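Chapter 7
Stock and Storage in a Small Business

After you study this chapter, you should be able to explain why a business keeps stock, name the main costs of storage, and calculate how often stock is turned over in a year.

7.1 Why do businesses keep stock?

Almost every business that sells goods must buy them before the customer asks. A stationery shop in Drinov orders its notebooks in July, although most of them will be sold in September. Between these two moments the notebooks are stock. They take space on a shelf, and the money paid for them cannot be used for anything else.

Stock protects the seller against surprises. A delivery can come late, or a customer can order twice the usual quantity. The extra amount which is kept for such cases is called safety stock. How large it should be depends on how well the business can predict its sales, and also on how reliable its supplier is. 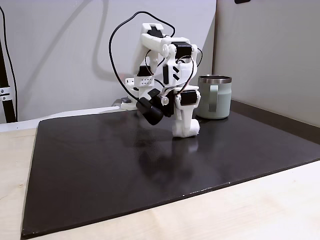 Too much stock brings its own problems. Goods become old, packages are damaged, and rent must be paid for the storeroom even when nothing in it is moving. Electrical parts and fashion clothes lose their value quickly – sometimes faster than food in cans.

Consider Rallis, a wholesaler of lamps and light bulbs. At the end of one year its managers found 1,587 lamps of an old model in the warehouse. The lamps were in good condition, but the shops had already moved to the new model. Rallis sold them to a discount chain, Galindo, for less than it had paid. The loss was not caused by bad goods. It came from one large order, made to get a lower price per piece.

7.2 Measuring stock turnover

Stock turnover shows how many times in a year the average stock is sold and replaced. We divide the number of units sold in the year by the average number of units in stock. If Muvico sells 144 desks in a year and keeps 72 in its storeroom on average, its turnover is 2. This is a low figure – a bakery would close with such a result – but for furniture it can be acceptable. In the next section we will look at how turnover differs between branches of trade.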